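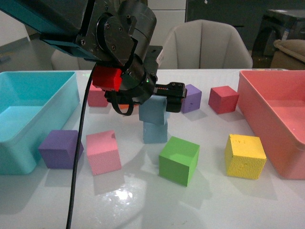 Foam cube (also foam block, counting cube, soft cube)

A foam cube is a small block with six equal square faces, cut from solid foam and colored all the way through. Used for counting, sorting by color, stacking, simple building games. Sold loose by the bag or with trays. Light, quiet when dropped, cheap to replace. Not to be confused with the large foam blocks used for climbing and soft play, see Soft play block.

Contents
1 Material and make
2 Colors
3 Wear
4 Sorting
5 Stacking
6 Trays and bins
7 Storage and cleaning
8 Names
9 See also

Material and make

Most are EVA foam, a closed-cell plastic foam, the same family as play mats and sandal soles. Cheaper sets may use a softer foam with bigger cells, which dents sooner. Sheets are glued up or molded thick, then cut both ways into cubes. Cutting leaves a matte face and sometimes a slightly rounded edge where the blade drags. Faces are rarely dead flat. Corners vary from cube to cube even inside one bag.

Sizes differ by maker and there is no common standard. Cubes from two makers can be mixed for color work but stack badly together. School packs go up to 1,000 pieces, with 200 the more usual classroom bag. Kerkach sold a small home bag of 68, an odd number that puzzled buyers (four cubes each of 17 shades).

Colors

Red, orange, yellow, green, blue and purple are nearly always present. Larger sets add pink, teal, a second green and a second blue. Red and orange are the pair most often mixed up in poor light, then blue and purple. Dye lots drift, so a replacement bag may not match the old one.

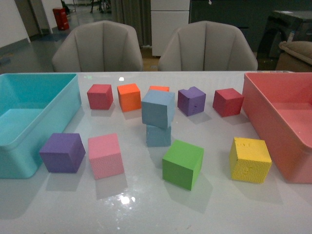
This page was last edited in November, at 4:12 pm.

Shade names are loose. One catalog's "lime" is another's "green", and light blue gets sold as sky, steel or ice. Lihua Kang's short guide for preschool teachers suggests naming the colors with the group before any sorting starts and sticking to those names for the whole term.

Wear

Foam marks easily. Common types of damage:

Dents. Shallow, from fingernails or from being packed under something heavy. Small ones may ease out overnight.
Notches. A bit missing from an edge or corner, as on the purple cube at the back of the table in the picture above. Doesn't close up again. Cube still usable.
Scuffs. Paler or darker patches on a face. Some wipe off.
Bite marks. Throw the cube out, loose crumbs of foam are a choking risk.

A worn cube is usually kept for building and taken out of counting sets, where children start picking it by its damage and ignore the color. Barry Dawber calls these "tell-tale cubes" in his notes on classroom materials. The term hasnt spread much.

Sorting

The basic task: cubes spread over a table, one container to each side, a rule for what goes where. Warm colors one way and cool colors the other is a common first rule. Then one named color against all the rest. Then two rules at once, e.g. purple to the left but only if it is not in a stack.

Cubes should be spread with gaps wide enough for a hand. A plain table is best, pale tops show the colors well but a glossy one throws glare under ceiling lights, and the cubes reflect in it. A cloth or paper sheet fixes this.

Stacking

Foam grips foam. Two cubes will hold even when the top one is turned well off square, a thing wooden cubes of the same size do less well. Low weight is the drawback: a sleeve or a draft brings down a tall tower. Past eight or so high the small errors in each face add up and the column leans.

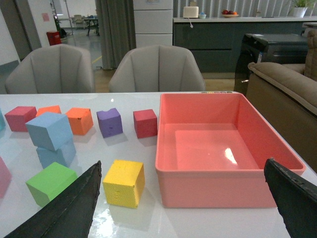 Stacks also matter in sorting, since a cube behind a stack gets missed. Junhao Gu and Xiaoqing Long set this up on purpose in their activity book Kandimby: a two-high tower with one more cube tucked behind it, and the child is asked to find them all before moving any. Younger children tend to go straight for the top of the tower.

Trays and bins

Shallow plastic trays with sloped sides and a raised rim are the usual partner. The slope lets a cube slide down to the bottom when dropped on the edge, and helps fingers get under it on the way out. Two trays in clearly diffrent colors make instructions easier to give. Avoid a tray color that matches one of the cubes unless matching is the task.

Storage and cleaning

Drawstring mesh bag or lidded tub. Keep out of direct sun, reds fade first. Wipe with warm water and mild soap, air dry. No dishwasher, no bleach.

Names

"Xue cubes" in older school lists, after the supplier. "Idorura" was a brand name for a glued-sheet version with visible layers, no longer made. Designer Ettore Caputo.

See also

Counting rods
Pattern blocks
Sorting tray
Soft play block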